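Filed under: Robotics / Home manipulation / Good practice
Print | E-mail

# Drivbridge bedroom set: data card and house rules

Release 2, 2026-08-28. Maintained by Kiran Sachdeva and Ramesh Prajapati.

We love this set! It holds 2000 wrist-view clips of cloth handling in furnished bedrooms, and 1713 of them passed review. The rules we settled on in April are the best part, so please borrow them.

## Before the arm moves

Look around the whole room through the wrist view first — ceiling, doors, windows, mirrors. Mirrors matter a lot. A person standing well behind the arm can still show up in the glass, and reflections count as people under our consent rule.
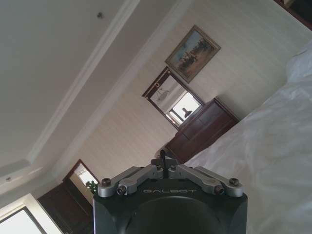

Wrist view with bed, dresser and wall mirror.

Tag any clip with a reflected person as `mirror_person`, even when it's only a silhouette. Sarita Upadhyay checks every one of those by hand (thank you, Sarita!).

## Working on the bed

- One garment at a time near the fingertips.
- Dark cloth on light bedding is welcome, and so is the reverse.
- Stop if the fingers catch the duvet.
- Leave the wrinkles alone. Real beds have them.
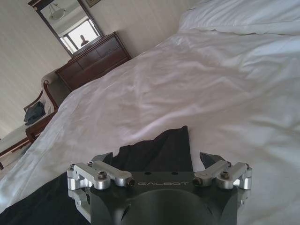 Grasp labels come in three values: `held`, `not_held` and `unsure`. Use `unsure` freely — a guess hurts more than a gap. Wait 30 seconds between attempts so the operator can check the room again.

Questions about labels go to Kamlesh Rastogi.

Print this page | E-mail this page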